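Print this page | E-mail this page

Gripper pads for the inter-school handling competition: which lining is permitted?

Posted by Munenska Robotics Club, July 5, 2020

Our club is preparing an entry for the Rundano handling competition. Members are building a hand-held gripper with two facing fingers, to be used in the practice rounds before the arm itself is fitted. The rules state that the contact faces "may be lined", but do not say with what, nor how thick the lining may be. We should be grateful for advice from schools that have entered before. We should also like to know whether the lining must be renewed between rounds, as ours has begun to shed. 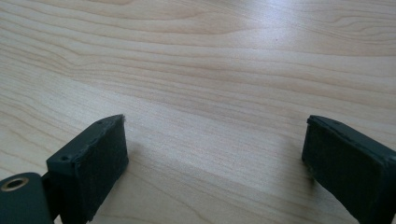
Nordin School Technology Department

The black pads on both inner faces are of a kind that our own pupils have used, and we were not asked to remove them at inspection. Our understanding is that any soft lining is accepted, provided that it is fixed to the finger and leaves nothing behind on the object being lifted. It is the second condition that deserves your attention. There are stray fibres at the upper corner of the left pad, and the edges of the right one are somewhat frayed. An inspector may well ask for these to be trimmed.

We would recommend the following procedure. Take the fingers off, trim the edges with sharp scissors and go over the faces with adhesive tape until no more lint comes away. Our pupils changed their pads after every 56 lifts in practice and fitted a new pair on the morning of the competition. A note of each change was kept in the project log, which the judges read.

Undex Workshop

We used rubber. It grips better but marks card boxes. No one objected to it.

Rundano Entrants' Forum, moderator

The reply from Nordin is correct as regards fixing. On thickness, entrants are referred to the April revision of the rules, which sets a limit of 2 mm for each face, measured without pressure. Linings must be of the same material on both fingers. Renewal between rounds is permitted but is not required, and must be completed within the set-up period.

This website uses cookies. By continuing to browse, you accept their use.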